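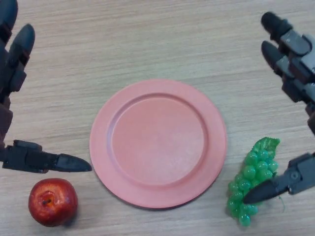
Clamard Household Tasks Working Group
Minutes of the meeting held on 21 Nov 2023 at the Sotstead office

Present: Ebony Bolger (chair), Tae-yang Moon, Anqi Ren, Nazareno Amato
Apologies: Ching-wen Tsang
Minutes: Anqi Ren

1. Minutes of the last meeting
Agreed, with one correction. The dishwasher trial was run in July and the earlier minutes gave no month.

2. Table tasks
TM reported on the two-handed table work: one plate, an apple and a bunch of grapes, with the fruit to be put on the plate and the plate then lifted clear. The full set is now 1,230 attempts. Of these, 1,103 ended with both pieces of fruit on the plate. He said most of the failures were with the grapes. The fingers close on the berries at the lower end, the bunch swings, and it lands on the rim.

NA asked if the apple was any easier. TM said yes, provided it starts upright. On its side it tends to roll when the thumb reaches it.

EB said a person would do the same job without looking and would not call it a chore. She wants the report to say so plainly. TM did not object but asked that the speed figures go in as well, as they have improved since the summer.

3. Shop floor
NA has been to see the stockroom at Zatoma. Their manager would like a machine that fills shelves overnight. NA told her that boxed goods of one size might be possible next year and that loose fruit and veg would not. She was content with that but asked about price, which NA could not give.

AR asked what happens when a box is torn. NA said it goes to a member of staff, and this took up a good part of the shift he watched.

4. Laundry
Nothing to report on folding. The Yin software update has not arrived. Deferred again.

5. Can we say machines do chores yet?
Long discussion. EB's view is no, as someone still has to set the table out beforehand. TM thought clearing a known table was close. Agreed wording for the report: "some single tasks, with supervision". NA asked for his disagreement with "supervision" to be noted; he would prefer "a person in the room".

6. Actions
TM to run 100 more attempts with the grapes and send the results round.
NA to ask Zatoma for box sizes.
AR to chase the Yin update.
EB to draft section two of the report.

7. Any other business
The meeting room is only booked for 60 minutes next time, so papers are to be read beforehand. CT to chair.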